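Home Organization Basics, Session 6: The Small Kitchen
Handout to go with the talk

Okay, so last time we did closets, and I promised you we'd get to kitchens. I've lived with a tiny one for 18 years and I have opinions! Grab a pencil, because there's a bit of homework at the end.

Start with the counter. I know everyone wants to start inside the cabinets (new bins! labels!), but the counter is where you chop and pour and set down the groceries, so you feel it right away when you get some of it back.

What I want you to do is sort everything that's sitting out into two groups. Daily things are what you touch every day, like the kettle, the oil, the salt. Visitors are things that came in from the store or another room and never left. Marleny Espinoza did this in our May group and found 8 visitors before she even got to the toaster.

Daily things can stay out. Visitors get a home behind a door, or they go.

Now, the back wall. Stuff drifts there. You push one jar back to make room for a cutting board, then a packet goes in front of it, and pretty soon the front edge is clear but you've lost half your depth. Pull everything forward once a week and wipe behind it. Bottles can go back against the wall if you cook with them. Little packets and see-through tubs should go together on one tray, so you can lift the lot with one hand.

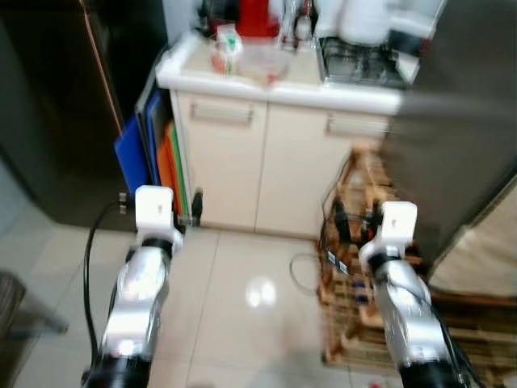 Then there's the cabinet below, the two-door kind. I like to give each door a job — cooking on one side, cleaning on the other — and I don't let them mix. If there are small kids at home, the cleaning side needs a latch or has to move up high.

Homework: clear 40 minutes, do your counter only, and write down your visitors. Bring the list next time. Leidy Sotelo is going first, she already volunteered!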